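**Ticket: Dornar office laser, faded stripe down the left side of every page**
Opened by: Prodromos Liapis
Status: still open, but getting there

September 8, 2024

Hi all, I'm putting everything in one place so Chrysoula doesn't have to dig through my emails again.

The printer by the mail shelf has been putting a pale stripe down every page, maybe a thumb's width in from the left edge. It started in August, a few days after I swapped the black cartridge for one of the Pralance refills. Text in the stripe is gray and thin, and anything with a solid box looks like somebody dragged an eraser down it. Color pages do it too, but only where there's black.

What I've tried so far:

- Took the cartridge out and rocked it side to side. The next 11 pages looked great and I got all excited, then the stripe came right back.
- Ran the cleaning page from the menu 4 times. No change that I could see.
- Printed from my laptop, from Refugio's laptop and straight from the printer menu. Same stripe on all of them, so I'm leaving the drivers alone!
- Turned off toner save. It was on (no idea who did that, might have been me). Everything is darker now, stripe included, but it's still a stripe.
- Checked the paper. We had a damp ream from the basement in tray 2, so I switched to a fresh one. Less curl, same stripe.

Chrysoula Manolakis replied and asked me to put the old cartridge back in, the nearly empty one. Luckily I hadn't sent it off for recycling yet. Two pages with that one and both came out clean all the way across, a little light overall but no stripe. So it sure looks like the refill and not the printer - I was really dreading a drum replacement.

She also wanted to know if the drum had any marks on it. I slid it out, had a quick look with the lights low and put it back. Nothing on it that I could find, no scratches, no ring. There was a fair bit of loose toner under where the cartridge sits, mostly on the left, and I wiped that up with a dry cloth. Please don't use the damp wipes in there, Iraklis did that on the old machine and we had smears for ages.
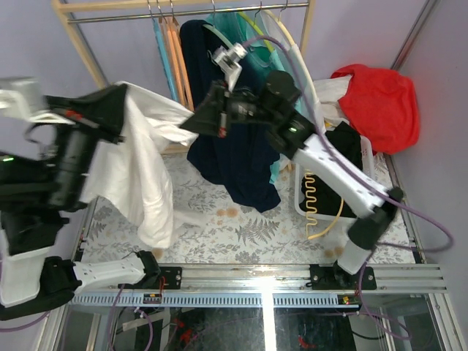 *Both grippers on the white cloth, left arm and right arm.*

Got Periklis Andreadis at Katsaros on the phone (they sold us the refills). He figures the blade inside is sitting wrong or the toner has clumped up on one side. He'll swap it if I send him the lot number and one bad page, so I scanned the worst one and mailed it over. The replacement ships out of Cluvulthorpe and he didn't want to promise a day.

Until it gets here:

1. Leave the old cartridge in. It'll complain that it's low, just press OK.
2. Anything long or important goes to the upstairs printer.
3. Don't open the second Pralance box on the shelf. It's the same lot and I'd like to return it sealed.

I'll update this once the new one is in. Chrysoula, can you keep the ticket open till then?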